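Home / News and media / Press releases

Zirkthorpe Hospital Trust opens new day surgery unit at Gronow

Issued by the Communications Office, Zirkthorpe Hospital Trust
For immediate use

Patients across Zirkthorpe and the surrounding villages will be able to have a wider range of planned operations close to home when the new day surgery unit at Gronow Hospital opens its doors in April.

The unit, which occupies the former outpatient wing on the north side of the hospital, will bring together services that have until now been divided between three sites. It has 10 recovery bays, 3 operating theatres, a separate children's waiting area and its own entrance from Hurkska Road. Patients will be admitted, treated and discharged on the same day, and most will not need to visit the main hospital building at all.

The Trust expects the unit to take the greater part of its planned hernia, hand, skin, eye and minor bowel surgery. Emergency operations and procedures that call for an overnight stay will continue to be carried out in the main theatres, and there will be no change to the accident and emergency department.

Shorter waits and fewer cancellations

Planned operations at Gronow have for many years shared theatres with emergency work. When an urgent case arrives, a planned operation may have to be put back, sometimes on the morning it is due. The Trust recognises the distress and inconvenience this causes to patients, many of whom have arranged time away from work or care for relatives.

Theatres in the new unit will be kept for planned work only. They will run from 8am until 6pm, with patients given a staggered arrival time. Under the present arrangements all morning patients are asked to report at 7am, whatever their place on the list, and some wait several hours before being seen. Arrival times will in future be set out in the appointment letter and confirmed by telephone or text message in the week before the operation.

A spokesperson for the Trust said: "Patients have told us plainly that a cancelled operation is one of the hardest things they have to deal with. Keeping planned and emergency surgery apart will allow us to give people a date and hold to it. We are grateful to staff at all three sites for the work they have put into making the move possible."

How the unit was planned

Work on the unit began after a review of surgical services found that the theatres in use for day patients were too small for modern equipment and too far from the recovery area. The review recommended that the service be brought together on one floor, with patients moving in one direction from admission to discharge.

The building work was carried out by Samura, the contractor appointed by the Trust following open tender. The roof and outer walls of the former outpatient wing have been kept and the interior has been fully rebuilt. New air handling plant has been fitted above the theatres, and the windows along the recovery area have been enlarged to let in more daylight. Heating and hot water for the unit will be drawn from the hospital's existing energy centre.

Patients and carers were asked for their views at 11 open sessions held at Gronow Hospital, Hurkska Community Hall and Zirkthorpe Library. As a result of comments received, the plans were altered to include a covered drop-off point, a quiet room for patients who find busy waiting areas difficult, and changing cubicles with doors in place of curtains. Lockers for personal belongings have been placed beside the cubicles so that patients do not have to carry bags between rooms.

Training and staff development

The unit has been designed as a place of learning as well as treatment. A skills room on the upper floor will be used by surgical trainees, theatre nurses and operating department practitioners from the whole of the Trust. Sessions will cover suturing and wound closure, safe positioning of patients, infection control and the care of people recovering from an anaesthetic.

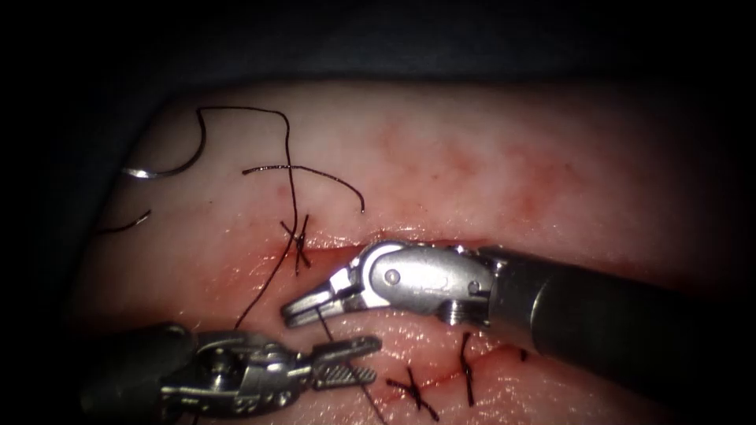
The skills room will be open to staff in the evenings by arrangement, and places on each course will be offered first to those working in the day surgery team. The Trust also intends to hold a yearly open afternoon for pupils from local schools and colleges who are thinking about a career in health care. Details will be sent to schools in the autumn term.

A total of 97 staff will be based at the unit. Most are transferring from existing posts, and no member of staff has been asked to leave the Trust as a result of the change. Remaining vacancies, which include posts in recovery nursing, reception and sterile services, are advertised on the Trust's website. Applications from people returning to nursing after a career break are welcome, and support with refresher training is available.

What patients need to know

Patients who already have a date for surgery do not need to take any action. Anyone whose operation is being moved to the new unit will receive a letter giving the new location, the arrival time and a map of the site. The date of the operation will stay the same unless the patient has been told otherwise.

Instructions on eating and drinking before surgery will be enclosed with the letter and should be followed carefully. Patients who take regular medicines will be advised at their pre-operative appointment whether to continue with them. Pre-operative appointments will be held in the unit itself from the opening month onwards.

Patients having a general anaesthetic or sedation must arrange for a responsible adult to take them home and to stay with them for the first night. Those who have no one able to help should tell the pre-operative team as early as possible, as it may be possible to arrange support or to offer a bed in the main hospital.

Before going home, each patient will be given written advice on wound care, pain relief and returning to normal activities, together with a telephone number to ring if they are worried. The advice line will be answered by a nurse from the day surgery team during opening hours and by the main surgical ward at night.

Travel and parking

The entrance to the unit is on Hurkska Road, opposite the ambulance station. Disabled parking bays and the covered drop-off point are directly outside. Other visitors should use the main car park and follow the blue signs along the covered walkway. The existing hospital bus stop will remain in use, and the Trust is in discussion with the operator about a further stop nearer to the unit.

Patients who cannot travel by car or public transport for medical reasons may be able to use hospital transport. Requests should be made through the booking office as soon as the appointment letter is received.

Services leaving other sites

Day surgery at the Trust's Hurkska and Zirkthorpe clinics will end when the new unit opens. Both clinics will stay open for outpatient appointments, blood tests, physiotherapy and X-ray. The rooms released at Hurkska will be used to enlarge the physiotherapy department, and proposals for the space at Zirkthorpe will be put before the Trust's board at its summer meeting. Members of the public may attend the meeting and submit questions in advance.

The Trust spokesperson added: "We know that some patients will have a longer journey than before, and we have listened to their concerns. The outpatient appointments that come before and after an operation will still be offered at the local clinic wherever this can be done safely."

Notes to editors

Zirkthorpe Hospital Trust provides hospital and community services to people living in Zirkthorpe, Gronow, Hurkska and the surrounding area.

Members of the press who wish to visit the unit before it opens to patients should apply to the Communications Office. Visits will be accompanied at all times. Filming and photography in clinical areas require written permission.

Copies of the review of surgical services and of the report on the public sessions can be obtained from the Communications Office on request. Both documents are available in large print.

Press enquiries: Communications Office, Gronow Hospital, Hurkska Road, Gronow. The office is open from 9am to 5pm. Outside these hours, urgent enquiries should be made through the hospital switchboard.

ENDS

Back to all press releases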